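Well, we came home from the Handirdale Growers' Show with a ribbon, which I still can't quite believe. It's a second in the Best New Vegetable class, and it belongs to Jovholm, the squash I have been boring you all with for the past three seasons. For anyone who has joined the list since the autumn, Jovholm is the small, ribbed, grey-skinned one with the very orange flesh, and it was bred by Yi-chun Tsai on the trial ground behind our packing shed.

There were 182 entries in the vegetable classes this year. Ours was on the end table next to a tray of purple sprouts that everyone stopped to look at (I did too, they were gorgeous), so I had rather given up by the time the judges got round to us. They cut one open, sniffed it, tasted it raw and then asked for a second slice. I was trying to look as if I had somewhere else to be. Yi-chun had gone to get chips.

First place went to Etamton, a pointed red pepper from Maarten Van Acker's nursery, and quite right too. I've grown it under cover for two summers and it crops like mad. Maarten came over afterwards to ask what we were feeding the squash, and the two of them were still talking about potash when the hall lights started going off. Expect some swapping of seed between the two sites before long!

I had a lot of questions on the stand, mostly about keeping. We put a crate of Jovholm away in the shed after the October harvest and the best of them were still firm in February, with no soft spots round the stalk. The flavour is sweeter by then as well. I wouldn't store them anywhere that gets frost, and please don't stack them on top of each other like I did the first year, when I lost half a shelf to one bad one at the bottom.
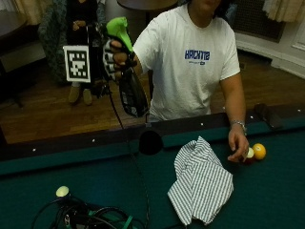
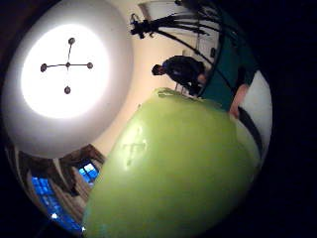
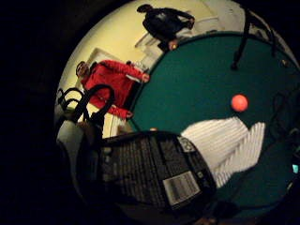 NEWS FROM THE TRIAL GROUND

Yi-chun has had a good hard look at the yield sheets now that the show is behind us. Jovholm gave us 209 sound fruit from the main bed, up from 182 in the season before, with the same number of plants and a much drier July. (Yes, 182 again, the same as the show entries. I checked it twice.) Most plants carried 5 or 6 fruit apiece, and she thinks that's where she would like to keep it, as the ones that set more gave us a lot of little things the size of a tennis ball that the shops won't take.

Mildew was the other thing on her list. We had it on the older leaves by late August, same as everybody in the valley, but it stayed low down and the plants carried on. The Mahasneh we grew next to it as a comparison was white from top to bottom in a fortnight. I'm fond of Mahasneh and it makes a lovely soup, so I'll go on growing a short row for the house, though I can't see us offering it to market growers again.

Seed is the bit you're all waiting for. There will be some Jovholm for sale this spring, though less than I'd hoped, as a good part of what we saved is going back in the ground to bulk up. Growers who took part in the trials get first pick, and then it's open to everyone on this list. Packets are small. If you need enough for a field, ring me and we'll talk about next year instead.

Sowing notes, as I've been asked: start them under cover in late April, one seed to a pot, on their edge. Don't be in a hurry to plant out. Ours went into the bed in the first week of June and caught up with the early ones inside ten days. They want a good metre each way, more if your soil is rich, and they will climb a fence if you let them.

The packing shed is open to callers on Tuesday mornings from nine, and there are still a few boxes of seconds to be had at the door, bring your own bag. The ribbon is pinned up over the kettle if you'd like to see it.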